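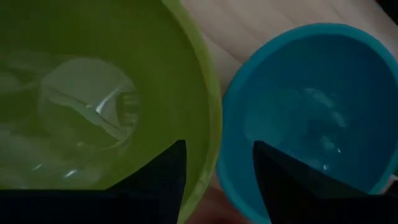 A green bowl, a blue bowl and the gripper's two fingertips, from the wrist camera at Foltbridge.

14 shares | 6 comments

Isabelle Kowalchuk has spent the better part of her working year with bowls, and would like it known that she has a master's degree.

"My mother tells people I'm in artificial intelligence," she says. "I tell people I'm in kitchenware."

Kowalchuk runs demonstration collection at Foltbridge, a small outfit that teaches robot arms to do household chores by having people steer them through the chore first. Every run is recorded, mostly through a camera mounted at the wrist, and the recordings go to a learning system that is supposed to pick up the habit. Her target for the bowl tasks is 200 usable runs. When we spoke in December 2019 she had 73.

"Usable is the cruel word in that sentence," she says. "If I bump the rim and then recover nicely, do I keep it? Baltasar says keep it. Troels says bin it. I've kept it, and I've told them both they won."

Baltasar Sepúlveda trains the model. Troels Skov checks the recordings, and is spoken of in the lab much as one speaks of a parking inspector. His main complaint is glare. Coloured plastic throws back pale smears of light, and a camera that close to the bowl sees a great deal of smear and not much bowl.

"A person looks at that and thinks, shiny," Skov says. "The model might think it's an object. It might try to pick it up. I would rather it had seen plenty of shine before we let it form opinions."

So the glare stays in, on purpose, and the lamps get moved between batches. So do the bowls. Kowalchuk spent July placing them in exactly the same spot each time, a habit she describes as professional pride and Sepúlveda describes as a lost month.

"It learned the table," he says. "Beautifully. You moved the bowl a hand's width and it reached for where the bowl used to be, with total confidence. I've had managers like that."

A good run takes her 90 seconds. A bad one takes longer — she tends to argue with it. Asked whether the arm has improved, she thinks for a while.

"It hesitates in the places where I hesitate," she says. "I hadn't known I did that."

The next batch is cups.

Share this story | 6 comments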